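부서 코드를 새로 등록하는 방법 (Clunalex 인사 모듈 기준)

인사 시스템을 처음 맡으신 분들이 가장 많이 물어보시는 것이 부서 등록입니다. 저도 처음에는 메뉴가 어디 있는지 몰라서 반나절을 헤맸던 기억이 나네요. 천천히 따라오시면 어렵지 않으니 커피 한 잔 옆에 두고 같이 해 보시지요.

시작하기 전에
관리자 권한이 있는 계정으로 로그인하셔야 합니다. 일반 담당자 계정으로는 '조직 관리' 메뉴가 아예 보이지 않습니다. 그리고 상위 부서가 먼저 등록되어 있어야 해요. 팀부터 만들고 본부를 나중에 만들면 연결을 하나하나 다시 잡아야 해서 손이 두 번 갑니다.

1단계. 부서 코드 정하기
코드는 영문과 숫자를 합쳐 5자리로 맞춥니다. 앞의 2자리는 사업장을, 나머지는 부서를 나타내도록 정해 두시면 나중에 검색할 때 참 편합니다. 한 번 저장한 코드는 고칠 수 없으니 저장 전에 꼭 한 번 더 봐 주세요.

2단계. 기본 정보 입력
'조직 관리'에서 '부서'를 고르고 '신규'를 누릅니다. 부서명은 한글로 18자까지 들어갑니다. 시작일에는 발령일을 넣으세요. 오늘 날짜가 자동으로 채워져 있어서 그냥 넘어가기 쉬운데, 시작일이 발령일보다 늦으면 발령 화면에서 그 부서가 조회되지 않습니다.
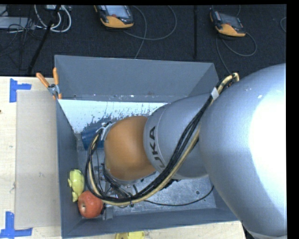

3단계. 상위 부서와 부서장 연결
돋보기 단추를 눌러 상위 부서를 찾아 넣고, 부서장은 사번으로 검색합니다. 외국인 직원은 영문 이름으로도 찾을 수 있는데, 성과 이름의 순서가 등록된 것과 같아야 합니다. 저희 회사의 Kaiwen Feng 부장님도 Feng Kaiwen으로 넣으면 결과가 나오지 않아서, 제가 괜히 전산팀에 전화를 드린 적이 있답니다. 부서장이 아직 정해지지 않았다면 비워 두셔도 저장은 됩니다. 다만 결재선에 빈자리가 생기니 휴가 신청이 올라오기 전에는 채워 주세요.

4단계. 저장하고 확인하기
저장한 다음 '조직도 새로고침'을 눌러야 화면에 반영됩니다. 새 부서가 엉뚱한 본부 아래에 붙어 있으면 상위 부서 칸을 다시 보시면 됩니다.

참고로 부서가 40개를 넘으면 조직도가 접힌 상태로 열립니다. 없어진 줄 알고 또 등록하시는 분들이 계신데, 왼쪽의 '전체 펼치기'를 먼저 눌러 보세요. 실수로 중복 등록하셨다면 삭제하지 마시고 종료일만 넣어 두시면 됩니다.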